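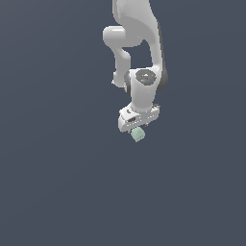 Posted in June by Lenni Kallio

Mudden is a set of simulated pick-and-lift examples for training a grasping policy, and I'm so happy to finally share it! Version 5 has 3104 episodes, and 2491 of those are marked as successes. We kept the rest in because the failures are great for training a critic. The renders are plain on purpose – a white arm, a small pale green cube in the gripper, flat blue-gray behind – so a model has very little to latch onto except the grasp itself. Cube tilt varies a lot between episodes, and I'd love to see what people do with that.

Each episode folder holds the frames, joint angles, gripper width and a success flag. Load one with the script in tools/ and set the stride to 8 if you're short on memory. Please split by seed, never by frame. Real-world transfer is untested so far.

Comments

Czesław Kołodziej: Trained on it all Saturday, loader works great. Is the gripper width in meters?

Lenni Kallio: Yes, meters! Adding that to the field list now.

Wirton: Any plans for a second object?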